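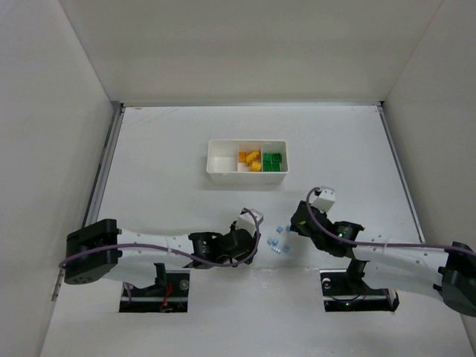
2 min read

The loan papers for the second Skodel shop ran to 11 pages, and Nkechi Igwe initialled each of them at the counter between customers.

The terms were simple. Stosuva would lend against the lease and the chilled stock. Repayments began in the eighth week of trading. If weekly sales at the Pundia Road site fell below the agreed floor for two months, the lender could ask for the first shop as well.

"Clause 8," said Asabe Ibrahim.

"I read it."

"Read it again."

Nkechi read it again. Asabe had managed the first shop for six years and ordered by hand, in pencil, on the back of the delivery dockets. Her waste figure was the lowest Nkechi had seen in any grocery business, including the two she had been let go from.

"Ogunleye's supplied the last tenant," Asabe said. "They delivered 400 cartons a week in summer. By January it was 600, and he still closed."

"Why?"

"Rent. And he put the milk at the front."

A man came in for bread and a phone card. Asabe served him, gave him his change and straightened the chewing gum. The compressor on the dairy case cut in, ran for its usual interval and cut out.

Nkechi turned to the floor plan. She crossed out the dairy case and redrew it against the rear wall, three metres further from the door, then wrote the new cable run in the margin.

"That'll cost more than the quote," Asabe said.

"I know."

She initialled the plan as well, although it had no space for it, and went out the back to ring the electrician.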